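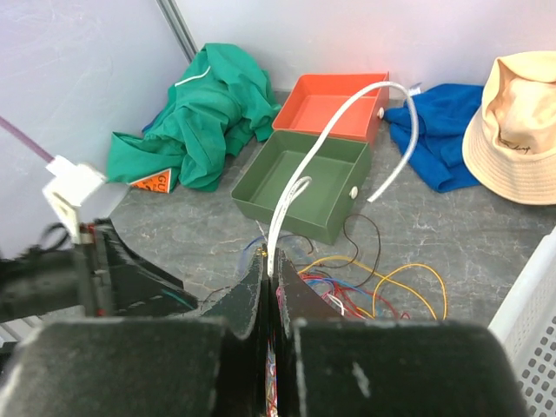

Why did the left arm stop with the jaws closed on the wire bundle? Its gripper current stayed over the limit long enough to trip the hold, and the hold freezes the jaws in whatever position they had.

Saturday, March 14, 2020. Kuroda cell, wire sorting into trays.

Fault 293 on the left gripper, then 278 on the same arm after the reset. 293 is overcurrent. 278 is position error, and I had not seen it on this cell before. Log shows the wrist still being commanded upward for 90 ms after the gripper went into hold. With a strand anchored in the tangle, that is a pull on the wire and on the finger mounts.

Cut power to the rail, opened the jaws by hand, checked the finger screws. Torque fine on all 4. Re-homed and ran open/close without a load. No fault.
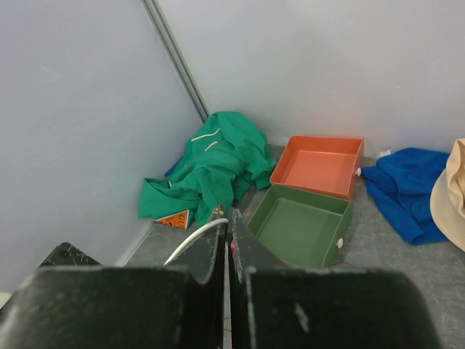
Man-sik Jang replied that the Trekness cell threw 278 in December and the cause there was the zero offset, which had drifted after a hard stop. He would not trust a no-load cycle to show it and wants the offset read before anyone runs wire again.

Read it. Out of tolerance on the left, in tolerance on the right. Rewrote the left value and saved the old one in the Skoltell folder.

Still open is the delay. Gripper hold should stop the wrist in the same control cycle, and at present it goes through the Zeltusik supervisor first.
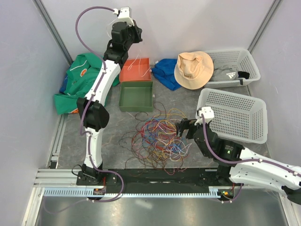

Until that is changed, both arms run at reduced speed on anything tangled, and hands stay out of the enclosure unless rail power is off. The soft stop does not count as off. Next: move the hold signal to the local controller, repeat the pull with a scrap strand, compare logs.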